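Craft Table Cleanup Gallery

Drurkcombe, May 2020

Hi everybody, and welcome back to the gallery page! Dilani Cassim has been after me to put up something on tidying, and I kept putting it off because I had so many dough photos to sort through first (you've seen those by now, all 14 of them, thank you for the kind notes). So this page is all about the end of the job, when the printing and stamping is over and the table has to go back to being a table.

A little background if you're new. We do vegetable and sponge printing at home. Potatoes make great stamps, sponges are wonderful for leaves and clouds, and bread is for snacking, or for dabbing up charcoal if you like to draw the old way. By the end of an afternoon they all get mixed up together, and crumbs travel farther than you would ever believe.

I cover the table with a big sheet of brown paper before anything else comes out. I started doing that in January, after a very sad evening with a butter knife and some dried paint, and I'm never going back. It's so much easier to sweep, too, as long as you go slowly and don't snag the paper with the brush!

Han-gyeol Yoo asked me what I use for sweeping. Just a hand brush and a dustpan, nothing fancy. I do like a long handle on the dustpan, mostly for my back. Big pieces first, then crumbs, and I tip the pan out before it gets heavy. Wet sponges go in last at my house or they turn everything to paste.

I line my bins before I start, always. A bag slipped over the whole thing with plenty folded down the outside saves me washing the bin afterward, and I can't say I miss that chore.

On to the sweeping up!

1. Part way through the pick-up

A potato, a bit of yellow sponge and a curl of bread roll are in the dustpan, resting on top of the bagged bin. Two more pieces of sponge and two of bread are still out on the brown mat, and the brush is down with its bristles on the paper. I love the spiral in that crust!

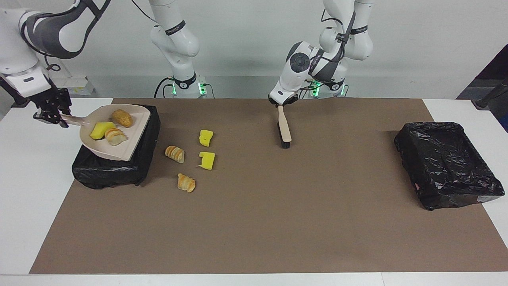 Coming up next

I'm working on a page about storing stamps between sessions, with the drawer dividers Dilani lent me. If you have a favorite way to dry sponges flat, send it along and I'll add it.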